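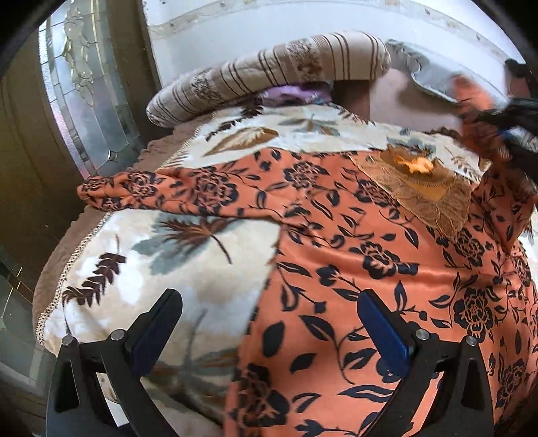
Skunis thinks the orange floral should be folded on a table, as the silky ones slide too much on a blanket. Noted, but the bed stays for now. Most people fold on a bed.

December, afternoon. Folding notes, silky prints. Spread first, then pull the corners out, then fold in half lengthwise. The plush blanket grips the underside a little, which helps with the first fold and gets in the way on the second – the blanket wants to come along. Limit is 30 seconds per fold, up to 2 retries.

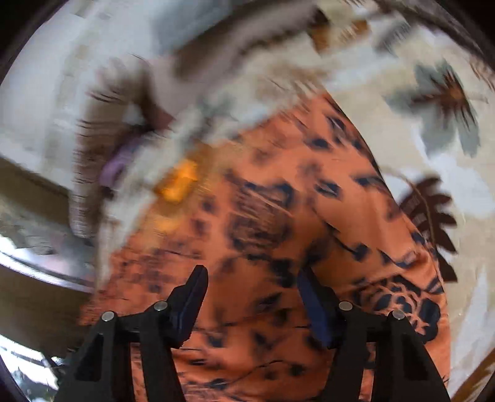 Orange with dark blotches, bunched, pale bundle behind.

Wrinkles in this kind of cloth hide the hem. Find the hem before picking anything up. Lace parts go face up, never on the fold line.

To do: ask Zundel for the flat storage box, shelf 508. Try the same folds on a cotton sheet. Write up the hem step for the Falcão list.

Last updated: December, 4:30 pm
Vamwood Workroom Notes – Contact – Back to top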